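Llevo tres inviernos vendiendo el forro polar Otport y sigue siendo la prenda que me pongo yo para abrir la tienda (¡en enero, sin calefacción!). Lo cose Veltura en tandas pequeñas, así que cuando se acaba una talla toca esperar.

Pesa 382 gramos en la talla M, cierra hasta la barbilla y abriga muchísimo más de lo que parece en la percha. Yo uso la M y me cabe una camiseta gorda debajo.

Con el pelo claro me preguntáis siempre lo mismo: si se apelmaza. El mío tiene ya unos 53 lavados y sigue blandito, aunque los puños piden un poco de mimo.
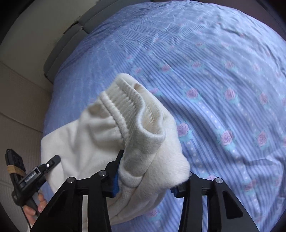 ## Cómo lo lavo

- Del revés, a 30 grados y sin suavizante.
- Los puños, antes, con jabón neutro y los dedos.
- Nada de secadora, por favor.

## Precio y tallas

38 euros, de la S a la XL. Si dudas entre dos, escríbeme y lo miramos.

Isla Pomare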